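Chapter 4
Service at the Table

Learning outcomes

When you have finished this chapter you should be able to explain how the layout of a dining room affects the work of the people in it, describe the main styles of table service used in small and medium-sized restaurants, prepare a table for each of them, and deal with a guest's order from greeting to bill.

Key terms: cover, station, sideboard, mise en place, plated service, family service, turn

4.1 Introduction

Chapter 3 followed the meal through the kitchen as far as the pass. From that point it belongs to the dining room staff, and the guest's opinion of it may still change a good deal. A dish that was correct when it left the chef can be spoiled by a long wait at the sideboard or by being set down in front of the wrong person. Much of the present chapter is concerned with preventing faults of this sort, most of which have their origin in preparation carried out well before the doors open.

The word "service" is used in two senses in the trade, and students should take care to keep them apart. It may mean the manner in which food and drink are brought to the guest, as in "plated service". It may also mean a period of trading, as in "lunch service". Where the second sense is intended in this book, the period is always named.

4.2 The cover and the station

A cover is the place laid for one guest. The term is also used for the guest, so that a restaurant may report 761 covers for the month of February when it means that 761 people were served. A station is a group of tables looked after by one waiter or by a small team. The number of tables in a station depends on the style of service, the distance to the pass and the experience of the staff.

Case study: The Ronel, Dronthorpe

The Ronel is a family restaurant on the market square in Dronthorpe. Its owner, Pravesh Du Plessis, opened it with a single room and later took over the shop next door, which had been a branch of Weldu, the shoe repairers. The two rooms are joined by a narrow arch. For the first year the whole floor was run as one station, and waiters passed through the arch many times in an evening. Orders from the far room were often late.

Du Plessis then divided the floor into 2 stations, placed a second sideboard beyond the arch and asked each waiter to stay on one side of it until the last main course had gone out. He kept the same menu and the same number of staff. In February of the first year the restaurant had served 759 covers; in the same month of the following year it served 761. Trade had hardly altered, yet complaints about waiting had fallen sharply. The case is taken up again in Section 4.6, where the order sheets are examined.

4.3 Laying the table

The laying of a table follows the menu. For a full meal the cutlery is placed in the order in which it will be used, working inwards towards the plate, and glasses are set above the knife. For drinks and light refreshments far less is required. A bare table top must be wiped along the grain and dried before anything is placed on it, and coasters are put down in advance of the drinks they are to receive.

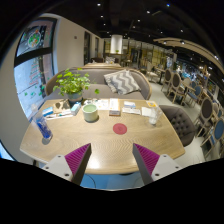 Department of Hospitality and Catering Studies

Cups, coasters and other small items should be kept within easy reach of the guest but away from the edge of the table. Where a table is cleared between courses, the waiter removes only what is finished with, and asks if there is any doubt. Trays are never rested on an occupied table.

Table coverings, where they are used, add to both the cost and the time of each turn. Restaurants which send their linen out, for instance under a weekly contract with a laundry such as Riltemex, must hold enough clean stock to last until the next delivery. The calculation is set out in Section 4.5.

Before you read on

Visit a café or restaurant at a busy hour. Draw a plan of the room, mark the pass and the sideboards, and show where you think one station ends and the next begins. Keep the plan, as you will need it for the exercise at the end of Section 4.4.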